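Our visit to the upholstery works in Grudutbridge

On Fri 9 November our evening class in furniture repair made its yearly trip. We went to Vestix, a company that makes seats and benches for waiting rooms, and we were there from the morning until almost four o'clock. I was asked to write the report again, so please forgive my English where it is needed.

The bus left from the school at 11 minutes past seven, because one of us had forgotten the packed lunches. The road to Grudutbridge follows the river and there was much fog. At the gate we received visitor badges and yellow vests, and then coffee, which was strong and good.

The first hour was a talk about the history of the works. It began as a saddle maker and changed to furniture when there were fewer horses to serve. The oldest sewing table still stands in the entrance hall, and the visitors are allowed to touch it. Today 43 people work in the building, most of them in cutting and sewing. They told us they have 157 fabrics in the sample room – we were let in there, and it was hard to get the class out again. 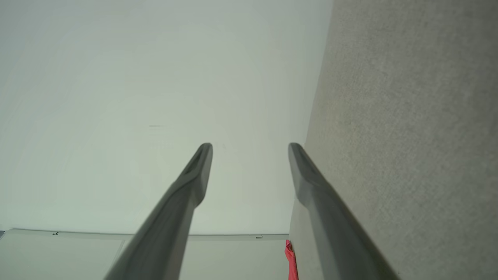
Vestix, during our visit

After the talk we went to the cutting hall. I had expected a big noise, but it is quite possible to speak there. The fabric is laid out in many layers and the patterns are placed very close together, so that little is wasted. The pieces that remain are sold by weight in the small shop. I bought one bag for cushions and I regret that I did not buy two.

Next came sewing. For me this was the best part of the day. A seam on a waiting room bench has to hold for years, and they sew it twice with a thicker thread than we use in class. We were shown how to turn a corner without a fold. I have tried it at home since then and my corner still has a fold.

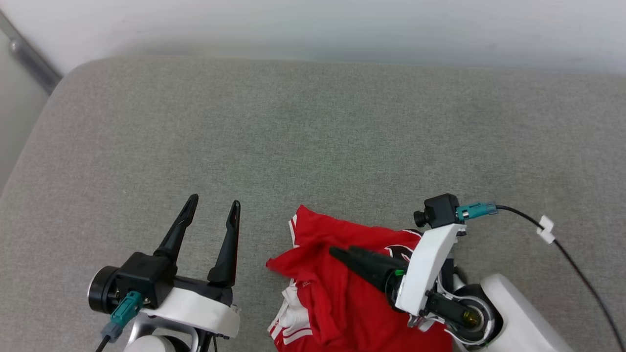
Page last changed: January

Lunch was in the canteen. There was pea soup, and we were permitted to eat our own bread with it.

In the afternoon we heard about foam and covers. The model called Clakow has a firm foam, and the Potgieter is softer and meant for private homes. Several of us preferred the Clakow, although it looks more simple. The test department told us that a cover is rubbed 2,000 times before the first inspection. Woven fabrics in light colors are asked for very often now, and the advice was to vacuum them with a soft brush and never to rub a stain.

The shop takes only cash. Those who wish to go by themselves should call before, and the parking is behind the building – the entrance is easy to miss when you come from the bridge. The class still owes the school for the bus, so please bring your share to the next lesson.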